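Flikuto, the planning and simulation package, after one month of use

I bought the single-seat license in May, because my old setup of three separate programs was making me tired. My task is simple to say: an arm should take small things from a table and put them in a desk organizer. In simulation first, later on the real arm. My colleague Torbjørn Halvorsen had recommended Randon, but its price was too high for a workshop of two people.

Installation took one evening. The scene editor is the best part. Materials look good, shadows are soft, and I can change the hand without building the table again. The planner is fast when the target stands free. Near the organizer it is more careful than I would like, and the default safety distance must be made smaller by hand in the settings file.

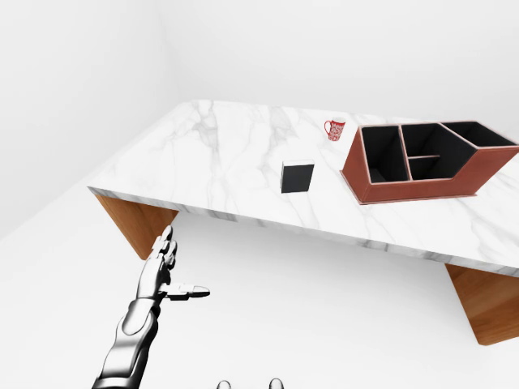
Red mug and organizer on the marble top, in both views.

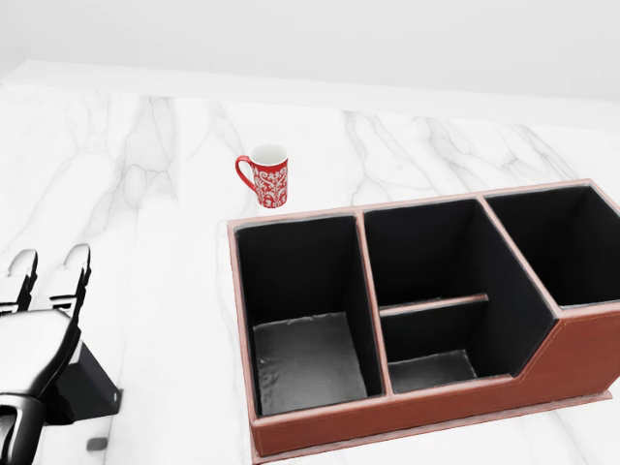

I ran the mug task 100 times with default settings and 100 times with my own. The second group was clearly better, but I still had plans where the wrist made a big turn for no reason I could find. The log for one such plan was 1348 lines long, and the useful warning was on line 639. A filter for the log would help me more than any new feature.

Perception is the weak side. The pose estimator works well on simple boxes, but it confuses the direction of a handle if the handle is partly hidden. I wrote to support and got an answer from Ivar Granström the same afternoon, with a small patch. It improved the handle problem but did not remove it.

The manual is short and some pages describe an older menu. Export to my controller worked at the second try, after I corrected the joint names.

I give four stars of five. I will keep the license for the next year, and I hope the log window gets some attention before that.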